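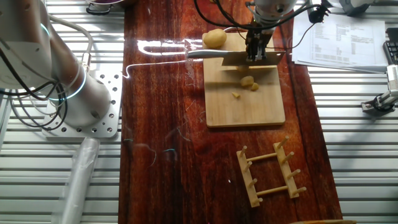
*Cutting potato with the parallel gripper holding the knife by its spine. Mirnside, upstairs bench.*

# Buy the dull gripper first

Thursday, May 10, 2018

Every few weeks someone writes to ask which gripper they should put on their first arm. They usually have a shortlist, and the shortlist usually has a hand on it with fingers that bend. I tell them to buy a plain parallel gripper, two flat jaws that open and close, and to spend the rest of the money on something else. Some of them don't like the answer. I want to set out why I keep giving it.

At Mirnside we have spent the period since November working on kitchen jobs: cutting, racking, moving bowls. We had three grippers to compare. The first was the parallel one. The second was a three-fingered hand from Carkuvell. The third was a soft gripper with rubber fingers, lent to us by Dal Bello. All three went on the same arm, with the same controller, and we logged 2629 attempts between them.

The knife is where I changed my mind. I had assumed that a knife should be held by its handle, as a person holds it, and that only the three-fingered hand could do this properly. It could certainly wrap round the handle. What it could not do was stop the blade from turning when it met the potato. The handle is round and smooth, and the blade is wide and heavy, so any push off to one side rolls it. We tried more grip force and we tried tape on the fingertips. The tape helped for an afternoon.

Viola Sartori suggested we forget the handle and clamp the spine of the blade with the flat jaws. The spine is straight and its sides are flat, so the jaws meet it squarely. The push comes from directly above the cut. It looks odd, with the handle sticking out to one side doing nothing, but the blade stays level and the arm's own model of where the edge is stays close to the truth. We had been copying the human grip out of habit.

The soft gripper was good with whole potatoes and hopeless with the knife. I don't hold that against it. It was made for picking up things that bruise, and if your job is fruit you should ignore most of this essay.

There is a fair case on the other side, and Milovan Vukadinović makes it whenever I bring this up. He says that a gripper with two jaws pushes all the difficulty into the planning. You have to find the one good place to hold each object, and somebody has to do that finding. A cleverer hand gives you more places to choose from. He is right that we spent a long time choosing. I would only say that we spent it once per object, and the three-fingered hand took up our time every morning. It needed calibrating after each restart, and one finger drifted by enough to matter. A parallel gripper has one number to get wrong.

He also points out that flat jaws are poor at small pieces. I agree. After a few cuts you are left with slivers of potato on the board, and ours either squashes them or pushes them along the bamboo. We clear those by hand. The three-fingered hand was no better at it, for what that's worth, and it cost 3000 euros more.

So what should the money go on? I would say a second camera, before anything else. Half the failures I had blamed on the gripper came from not seeing the blade edge once the wrist was in the way. I would also say proper cable routing. Our cables still hang and loop more than they should, and a cable that drags on a wrist shows up in the force readings as something that isn't there. I lost 2 days to that in the spring.

The Bravelgate people, who sell all sorts of end effectors and have been patient with us, tell me customers feel short-changed by a plain gripper. It doesn't look like much for the price. I understand that. But most of us starting out don't yet know which objects will give us trouble, and a complicated hand makes it harder to find out, as you can never be sure whether the trouble lies with the object or the hand.

We will go back to the fingers later in the year, for lids and jar tops, where I expect to lose the argument. The Carkuvell hand is in its case until then.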